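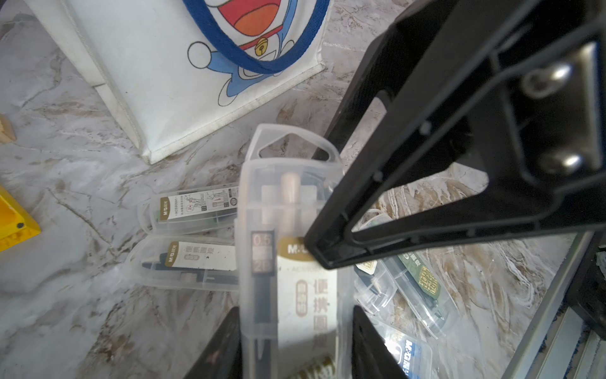
Maribel Okonta
Supply Room Editor, The Fandedance Drawing School Newsletter

Compass season again

Every July the supply room at Punside fills up with things we ordered in April in a mood of great confidence. Last year it was erasers. We are still giving away erasers, and if you have been to a Fandedance open evening you probably have three of them in a coat pocket. This year the confidence went into compasses, the kind that draw circles. (I had two emails last summer from people hoping to borrow one for a hiking trip. Please don't. You will come back with a beautiful circle and no idea where you parked.)

The ones I want to talk about are from M&G, and they come in clear plastic cases with a rounded top and a little triangular hole for hanging on a shop hook. The tube of leads in the case is marked 0.5 and 2B. Most of the lettering on the labels is Chinese, large and gold, and one of the labels has small diagrams of the compass parts. I am told nobody over the age of thirty reads diagrams. I read this one twice, standing up, with my glasses on my head.

Some thoughts on the 2B, as it has already caused a discussion. The Tuesday technical group was raised on hard leads and considers anything softer than an H to be a kind of finger painting. I understand. A 2B lead in a compass gives you a dark, friendly line, and it will also give you a dark, friendly smear if you drag your sleeve through it on the way to the next arc. For construction lines you plan to erase, press lightly. For the people who can't press lightly, and you know who you are because your paper has holes in it, we have erasers.

I like a soft lead for beginners. A beginner's first circle usually fails in the last inch, when the wrist runs out of room and the hand lets go and starts over from the other side. If the line is pale you can pretend the two ends met. If it's dark you have to look at what you did. I think looking at what you did is about half the course.

The cases are another matter. Our old compasses lived in a biscuit tin, points up, and reaching in for one was a small act of courage. A case of its own for each compass is a step up in civilization, and being able to see through it means you can tell at a glance whether the thing was put back. What you can't do is stack them. They are smooth and rounded and they slide, and an armful set down on a marble floor will spread out in every direction until it looks like something was dropped from a height. I have moved mine to the second shelf of the Vik unit, lying flat, in the tray that used to hold the good charcoal. The good charcoal has been moved to where I hope it won't be found.

If you are signing one out, a few house habits:

Leave the label insert in. It's nice looking, and the gold cheers up the shelf.

Put the lead tube back in the case. A slim black tube on a black tabletop is gone for good, and I have spent enough of my life patting tables.

Close the compass before you put it away. The point goes through plastic eventually, then through a bag, then through a sketchbook that had a nice drawing of somebody's dog in it.

Don't oil the hinge. Someone will be tempted. We lost a very decent pair in the biscuit tin era to a member with a can of bicycle oil and good intentions, and it never held a radius again.

For those who want their own, we'll have a box of them out at the Sellov table on Wednesday, next to the protractors. The protractors are free to members because I counted them for the annual inventory and the figure was 551, and I would like it to be smaller before I have to count them again. Bring a bag.

The circles evening goes ahead in the back studio at 6:30, with room for 20. We start with a plain circle, go on to the six-petal flower that everybody drew in the margin of a math notebook, and then keep going until the petals have petals. People who came last time will remember that it gets very quiet and that two hours disappear. One sheet went up in the hallway with about 60 arcs on it, and visitors still stop to ask whether it was done by computer. It was done with a compass out of the biscuit tin and a great deal of muttering.

Paper is provided. Bring something to put under it so the point doesn't go into the tables, which were sanded over the winter and are looking better than they have in years. A piece of cardboard is fine. The back of an old sketchpad is fine too. Your neighbor's drawing board is only fine if you ask.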